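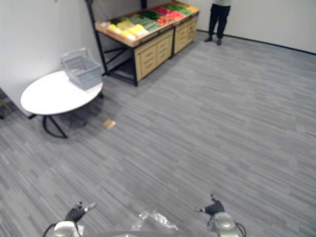
Chapter 4
Showing and Storing

Search this book Go

Walk into a good produce market and your eyes go straight to the color. Yellow sits next to green, green runs into red, and the whole slanted tray seems to lean out and say hello! That slant is one of the oldest tricks in shopkeeping, and it's a joy to learn how it works.

In this chapter you'll plan a small display of your own, on paper first and then with real shelves. Saoirse Madigan, who fitted out the Scanlon market hall, began with a sketch and 60 paper lemons. You can start with fewer.

We'll also look at the quieter half of the job, storage. A clear box lets you check the stock without lifting a lid (try it once and you'll want a stack of them), and a small table close to the display gives you a spot to sort and refill.
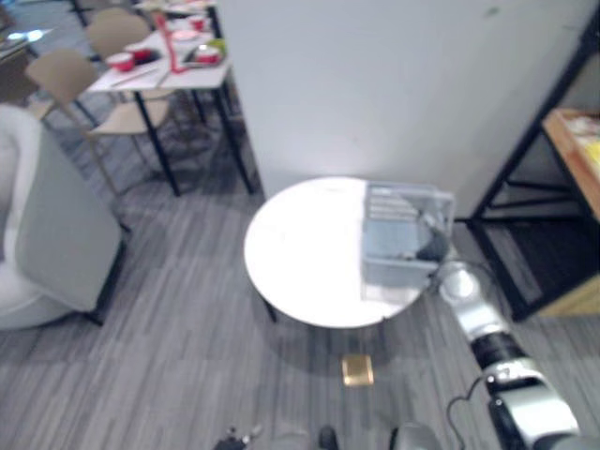 Figure 4.1 A clear plastic storage box on a round white table.

Before you read on, list up to 10 foods you'd put on a tray, then group them by color.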